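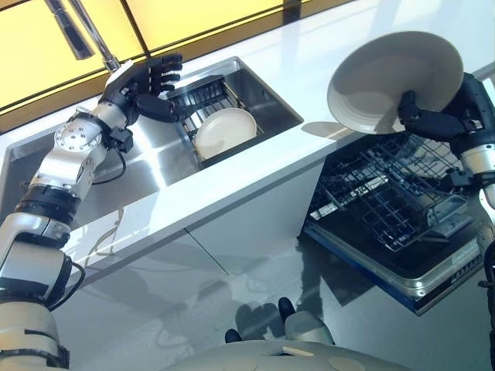 Ilir Petkov respondió:
Antes de tocar la política miraría el desfase entre lo que ordena el operador y lo que ejecuta la mano. Si estás grabando la acción como posición medida de las articulaciones en lugar de posición comandada, la fuerza de cierre se pierde. Los dedos se paran contra el plato, el encoder lee la postura real y el modelo aprende a colocar los dedos donde están, sin apretar. En objetos planos se nota enseguida.

tornillo_pasante escribió:
Grabo las dos, pero entreno con la medida. Lo heredé del script de conversión de Arus y no lo había cuestionado. Repito los datos del primer mensaje para quien entre ahora: teleoperación con guantes y visor, dos brazos, manos de cinco dedos, cámara en la cabeza y ninguna en las muñecas. Tarea: pasar platos del escurridor del fregadero a la rejilla inferior del lavavajillas. 400 demostraciones, tres operadores. La política agarra bien y traslada bien. Falla al meter el plato entre las púas: se queda encima, oscila un poco y suelta antes de tiempo.

kpz_lineal escribió:
Lo que cuentas no encaja del todo con lo que dice Ilir. Si faltara fuerza de cierre se te caería durante el traslado, con la muñeca inclinada, y dices que el traslado va bien. A mí me suena a ambigüedad de profundidad. Con la cámara solo en la cabeza, la mano y el propio plato tapan las púas justo en el último tramo. El operador lo resuelve porque tiene estéreo y mueve el cuello. ¿El cuello del robot sigue al visor o está fijo?

tornillo_pasante escribió:
Fijo. Lo bloqueamos porque el movimiento de cabeza mareaba a uno de los operadores.

kpz_lineal escribió:
Pues ahí tienes la mitad del problema. Cámara de muñeca, aunque sea mala.

Ilir Petkov respondió:
Discrepo en parte. La cámara de muñeca ayuda, pero con mano antropomórfica la palma suele quedar ocupada por el objeto y lo que ves es plato. La he tenido montada en el dorso y en el antebrazo; solo la segunda aportó algo, y obliga a rehacer el guiado del cable. Cambiar la etiqueta de acción es gratis: ya tienes las comandadas en el log. Yo empezaría por ahí.

mirlo_cobot escribió:
Pregunta de alguien que viene de industrial: ¿por qué no enseñarlo por guiado manual? Coges el brazo, lo llevas a la rejilla, grabas la trayectoria y listo. Las púas no se mueven.

tornillo_pasante escribió:
La rejilla sí se mueve. Va sobre raíles y cada vez queda sacada una distancia distinta. Y los platos del escurridor tampoco están siempre en la misma posición. Además, con guiado manual necesitas las dos manos para el brazo y te falta otra para cerrar los dedos. Lo probamos con un pedal y salían agarres muy bruscos. Y la persona aparece en la cámara de cabeza todo el rato.

mirlo_cobot escribió:
Lo de la rejilla se arregla con un tope mecánico. Sigo pensando que 400 demostraciones para poner un plato en una ranura es matar moscas a cañonazos, pero entiendo que el objetivo es otro.

guante_izq escribió:
Yo hago de operador en un montaje parecido (Zirnville, con retargeting de Flornlow). Dos cosas desde el otro lado del visor:

1. Sin retorno de fuerza, el momento de soltar se decide por vista o por costumbre. Cada operador tiene la suya. Yo bajo hasta que noto que el brazo deja de seguirme y entonces abro; un compañero abre un poco antes y deja caer el plato el último centímetro. Mezclado en el mismo conjunto, el modelo hace una media de las dos cosas, y la media es justo lo que describes.

2. Revisa qué hace el brazo que no trabaja. Si a veces lo dejas abierto encima del fregadero y otras veces recogido, la política intenta predecir también eso.

kpz_lineal escribió:
Lo segundo es buena observación. Lo primero se comprueba fácil: separa por operador y entrena tres políticas pequeñas.

Ilir Petkov respondió:
Con un tercio de los datos cada una no vas a distinguir el efecto del operador del efecto de la cantidad. Mejor mirar directamente la altura de la muñeca en el instante de apertura y pintar un histograma por operador. Media hora de trabajo.

tornillo_pasante escribió:
Hecho el histograma. Dos de los operadores coinciden bastante; el tercero suelta 32 mm más arriba de media. El tercero soy yo.

También he reentrenado con posición comandada, mismos hiperparámetros, sin quitar episodios. Ya no suelta antes de tiempo en el aire, pero sigue dudando encima de las púas. O sea que Ilir tenía razón en una parte y kpz_lineal probablemente en la otra. Siguiente paso: quitar mis episodios, fijar una postura de reposo para el brazo izquierdo y regrabar con el cuello desbloqueado.

kpz_lineal escribió:
Si desbloqueas el cuello, acuérdate de meter sus ángulos en la observación y en la acción. En el foro de Obradović hay un hilo entero de gente que grabó con cuello móvil y ejecutó con cuello fijo.

guante_izq escribió:
Y limita la velocidad del cuello con un filtro. El mareo viene más de la latencia que del movimiento en sí. Sesiones cortas — yo a partir de la media hora empiezo a hacer agarres malos y no me entero hasta que veo el vídeo.

mirlo_cobot escribió:
¿Y el tope mecánico?

tornillo_pasante escribió:
Lo pondré para la evaluación, como caso de control. Si con la rejilla fija también duda, la variación de los raíles no es la causa. El domingo tengo el montaje libre; subo los resultados a este mismo hilo.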